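Refaire le plan de travail de la cellule volants

Publié le 1/7/24 dans Atelier

Le compteur de la cellule est passé à 2257 cycles et j'ai fini par faire l'entretien que je repoussais depuis un moment. Je note ici ce que j'ai fait et dans quel ordre, surtout pour moi, la dernière fois je n'avais rien écrit et j'ai tout redécouvert. Il est question du papier, du quadrillage, des socles et du réglage de la pince pour la mise en tube des volants de badminton. 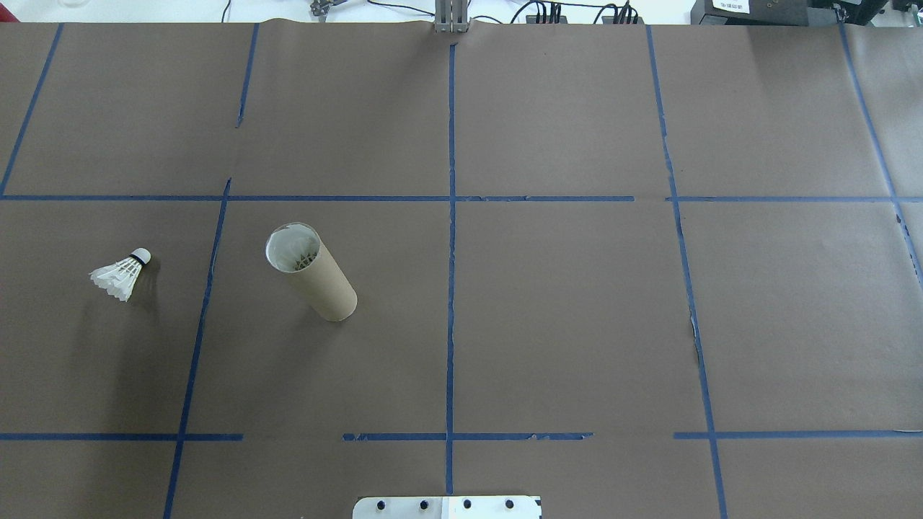
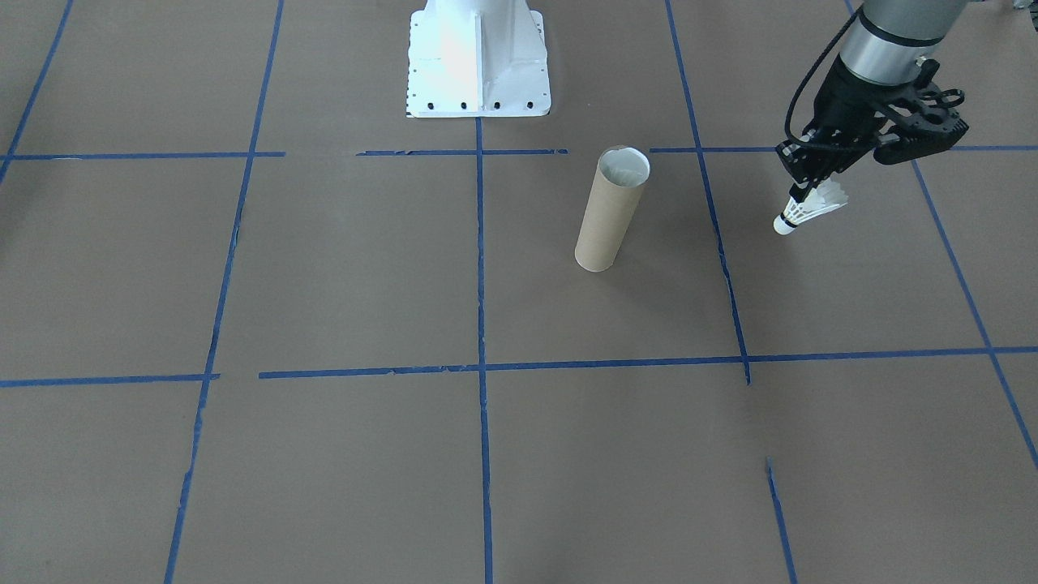
Temps de lecture : 5 min

Le papier d'abord. C'est du kraft brun posé sur toute la table, avec un raccord du côté du fond. Je l'ai choisi mat parce que le plateau blanc dessous renvoyait trop de lumière et que les volants sont blancs aussi. Sur du brun, les plumes ressortent bien et la caméra retrouve le contour sans qu'on touche aux seuils. L'inconvénient, c'est que le tube en carton est presque de la même couleur. Pour le tube je ne cherche donc pas le corps, seulement l'ouverture, qui est plus claire. Ça marche tant que l'éclairage reste régulier. Quand quelqu'un éteint une rangée de néons, il faut refaire l'exposition.

Les plis ne me gênent pas. Une bosse, si. Une bosse de quelques millimètres suffit à faire pencher le tube, et le volant touche le bord au lieu d'entrer. Je passe la main à plat sur chaque case, je tire le papier vers les bords et je remets du ruban où ça se soulève. J'ai essayé la colle en bombe une fois, je ne recommencerai pas, il a fallu gratter le plateau pendant une matinée.

Le quadrillage est en ruban de peintre bleu. Il ne sert pas au robot, qui a ses propres coordonnées. Il sert à la personne qui remet les objets en place entre deux essais : on dit « deuxième case, rangée du milieu » et tout le monde pose le tube au même endroit, à peu de chose près. Les lignes ne sont pas belles. Il y a des coupures, des bords arrachés, et des bouts recollés par-dessus les anciens. J'ai commencé par vouloir tout enlever et tout reposer. J'ai abandonné au premier morceau, le ruban emporte la surface du kraft et laisse des peluches, ce qui est pire pour la vision qu'un trait interrompu. Maintenant je ne remplace que ce qui rebique. La règle chez nous est simple : si un ongle passe dessous, on change le segment.

Pour la ligne centrale je pars toujours du socle. Je la prolonge droit devant avec une règle de maçon, et les autres se mesurent à partir d'elle. Les lignes de gauche et de droite viennent après, les horizontales en dernier.

Les socles ensuite. Boulons un par un, à la clé dynamométrique, 10 N·m, en alternant. Il y en avait un qui prenait encore un bon quart de tour, et j'ai bien l'impression que ça expliquait la petite dérive que je voyais en fin de journée. Je mets un trait de feutre fin après serrage. En octobre je l'avais fait à la peinture, elle s'écaille et on retrouve des éclats sur le papier.

Au passage j'ai rangé les câbles derrière la table. Rangé est un grand mot. Ils sont toujours là, ils font toujours leurs boucles, j'ai seulement vérifié qu'aucun ne pouvait glisser sur la zone de travail ni tirer sur la multiprise quand un bras tourne.

La pince. C'est la partie longue. Les doigts viennent de chez Bolger, les mors sont refaits chez nous, et le câble qui descend le long du poignet est le point à surveiller. Il lui faut une boucle assez large pour que le poignet tourne à fond sans la tendre, et assez courte pour qu'elle ne vienne pas frotter sur les doigts. Je fais tourner le poignet à la main, moteurs coupés, dans les deux sens. Si le câble se tend avant la butée, je redonne du mou et je recommence.

Pour la force de serrage, je suis descendu par paliers de 5 % jusqu'à perdre le volant, puis je suis remonté de deux paliers. Un volant en plumes supporte mal d'être pincé par la jupe. Les plumes se chevauchent, elles se décalent, et après ça il ne s'emboîte plus dans les autres. On peut garder un volant abîmé pour les essais de prise. Pour les essais d'insertion, j'en prends toujours un en bon état, sinon je mesure l'usure du volant et rien d'autre.

L'approche du tube m'a pris le reste de l'après-midi. Je fais arriver le bras bien au-dessus de l'ouverture, arrêt, réorientation, puis descente lente. La version d'avant coupait au plus court et passait trop près du bord. Chez Trotora ils serrent le tube dans un support et le problème disparaît, mais je tiens à ce qu'il reste libre, debout sur le papier, parce que c'est comme ça qu'il sera utilisé à Plisthorpe. Il faut donc accepter qu'il penche un peu de temps en temps.

Ce qui reste à faire :

Changer le lé de papier du fond, celui du raccord.
Commander du ruban plus large, celui-ci se déchire dans la longueur quand on tire.
Refaire l'étalonnage de la caméra fixe une fois le papier changé.
Imprimer un jeu de mors de rechange.

Prochain contrôle des boulons dans 14 jours. J'ai mis le fichier de réglages dans le dossier Pulstead avec les anciens, sans écraser la version précédente.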